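December, early

Up before six to catch the first bus out to Stavstead. The test slot had been moved forward because the wind was due to pick up after lunch, and Florence Fortin wanted both engines run before then. I had porridge in the canteen and read through the valve notes again, though I knew them well enough by then.

We got the smaller engine onto the stand at half past eight. It is the Semple design, the one with the shorter nozzle. First attempt stopped itself after 2 seconds. The pressure reading in the fuel line had jumped, and the computer did what it is meant to do and shut everything down. Océane Fehr thought it was the sensor and I thought it was the line. We swapped the sensor, as that was the quicker job, and she was right.

Second attempt ran for the full 577 seconds. I wrote down the chamber temperature every minute by hand, as Florence likes a paper copy, and my writing got worse as my fingers got colder. Thrust was steady until near the end, when it dipped a little and came back. We will have to look at that.

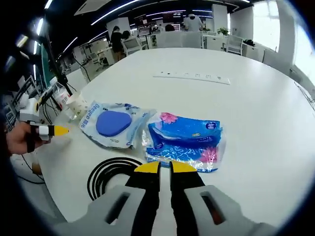
Lunch was late. Cheese roll, tea, a tangerine. Florence rang the office at Prarnmont to tell them about the long run, and they asked at once when the upper stage tank would be ready, a question none of us could answer. The welds on it are still being checked. Five have been passed and five are waiting.

The larger engine did not run. The wind came in sooner than forecast and by two it was over the limit for venting, so we drained the lines and put the covers back on. Took an hour and a quarter. I dropped the small spanner through the grating and had to go down for it with a torch.

Spent the rest of the afternoon putting the numbers into Grameo, which froze once and lost a page of them. Typed them in again from Florence's paper copy and did not mention it to her.

Home by seven. Soup. Need to ask Océane for the old sensor so it can be tested, and find my other gloves.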